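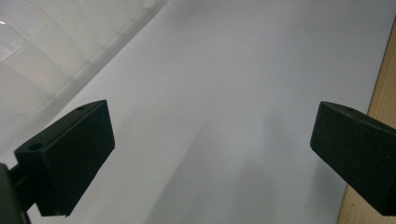
4 Setting Up the Homthorpe 401 Height-Adjustable Table

This section covers the first set-up of the Homthorpe 401 in reading rooms, teaching rooms and shared offices. It applies to tables supplied by Evonham with the standard handset. Tables supplied with the older crank handle are covered in section 7.

Please read the whole section before starting work. Two people are required to lift and turn the table top.

4.1 Before you begin

Check the contents of the cartons against the packing slip. The frame and feet are packed together; the top travels in its own carton, and the handset, cables and fixings are in a flat box taped inside the frame carton. If any part is missing or damaged, do not begin assembly. Report the shortage to the Evonham service desk and quote the serial number printed on the outside of the frame carton.

The following are not supplied and should be to hand:

- a cross-head screwdriver
- a spirit level
- a tape measure
- a clean blanket or sheet of thick card, larger than the table top

CAUTION: Do not use a power driver to fix the top to the frame. Overtightened screws may break through the upper surface, and damage of this kind is excluded from the guarantee.

4.2 Choosing a position

The table should stand on a firm, level floor. Deep carpet is acceptable, but the feet will need to be adjusted again after the first week of use.

Leave a gap of at least 50 mm between the back edge of the top and any wall, shelf or window sill. Check the full path of travel, including the space above. Pinboards and low radiators are often overlooked at this stage.

The mains socket should be within reach of the supplied cable when the table is at its highest setting. Extension leads may be used only where the site's own electrical rules allow them.

4.3 Assembling the frame

1. Lay the blanket on the floor and place the table top on it, face down.
2. Set the two leg columns in line with the marked areas on the underside. The column with the cable outlet goes on the left when the table is viewed from the user's side, and will therefore appear on the right while the top is face down.
3. Slide the cross rail between the columns and fit the long bolts by hand. Do not tighten them yet.
4. Fit one foot to each column. The longer part of each foot faces the user.
5. Check that the frame is square by measuring between opposite corners. The two measurements should match.
6. Tighten all the frame bolts with the key supplied, working from one side to the other in turn.
7. Fix the frame to the top with the short screws. Stop turning as soon as the screw head meets the bracket.

NOTE: Tops made for the Italov range have a second row of fixing holes. Use the outer row for the 401 frame and leave the inner row empty.

4.4 Fitting the control box and handset

1. Slide the control box into the tray under the cross rail until it clicks.
2. Connect the column cables. Either column may be connected to either socket.
3. Screw the handset under the front edge, on the side preferred by the user. It should be set back slightly so that it is not knocked by chair arms.
4. Connect the handset cable, then secure all loose cables with the clips provided. Leave enough slack for the full rise of the table.
5. Do not connect the mains cable at this stage.

4.5 Turning the table upright

With one person at each end, lift the table on to its long edge and then rotate it so that it stands on its feet, having turned through 180 degrees in all. Hold the table by the frame. It must not be lifted by the top alone, and it must not be allowed to rest on one foot.

Place the spirit level on the top, first along its length and then from front to back. Turn the adjusters under the feet until both readings are level. A table that rocks when leant upon has not been levelled correctly, even where the reading appears satisfactory.

4.6 First use and reset

1. Clear the top and the space below it.
2. Connect the mains cable. The handset display will light up.
3. Press and hold the down button. The table will move slowly to its lowest point, stop, and rise a very short distance.
4. Release the button. The display will then show the height.
5. Raise the table to its full height and lower it again, watching the cables throughout.

If the display shows a code in place of the height, disconnect the mains cable, wait for around 4 minutes and repeat the steps above. Should the code return, make a note of it and contact the service desk.

CAUTION: Keep hands away from the columns and from the underside of the top while the table is moving. Children should not be allowed to operate the handset without supervision.

4.7 Saving a preferred height

Move the table to the required height, press the memory button once, and then press the number under which the height is to be stored. A short tone confirms the setting. Storing a new height under the same number replaces the earlier one.

In shared rooms it is good practice to keep the first memory for the general seated height agreed by the site. A card for recording the other settings is included in the flat box.

The Lâm monitor arm, where ordered, should be fitted only after the reset is complete - see section 5.

Last updated: June
Evonham Service Desk | Contact us | © Evonham. All rights reserved. | Back to top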